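Last updated: October 10, 2023

Die-cast loan collection opens at Hendiveck library

The public library in Hendiveck opened a loan collection of die-cast toy cars on Tuesday, with 411 models listed in the first catalog. Cardholders may borrow 2 cars at a time for 20 days.

The stock comes from Nistora, a toy wholesaler that closed its Harasym warehouse in February. The library bought the remaining display samples as a single lot. Models with loose axles, cracked glazing or missing base plates were set aside for parts.

Each car is cataloged by body type, paint color, approximate scale and condition. Condition is graded on three points: paint, trim and rolling action. Paint is checked under a desk lamp at a low angle, which shows chips along the roof and fenders that overhead light tends to hide. Rolling action is tested on a sloped board, and a car that pulls to one side is graded down one step.

Compact cars and small sedans make up the largest group. Trucks and buses are stored separately on the lower shelves, as their weight can mark the paint of lighter models.

"Most returns will need wiping and nothing else," said Oddur Fogh, who prepared the catalog. "Trim is the weak point. Chrome finish rubs off at the window edges first, and we don't repaint it."

Cars are issued in lidded boxes with a foam insert. Borrowers are asked not to wash them, as water trapped between body and base can rust the axles. A dry cotton cloth is enough for fingerprints. Small parts such as tail lights and mirrors are checked on return, and damage is recorded on the loan card.

The collection is not intended for children under three. A second lot, held in storage at Atham, will be graded over the winter and would bring the total to 1,000 models.
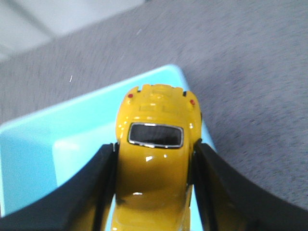
Can a borrowed car be renewed?

One renewal is allowed at the desk, provided another reader has not reserved the model.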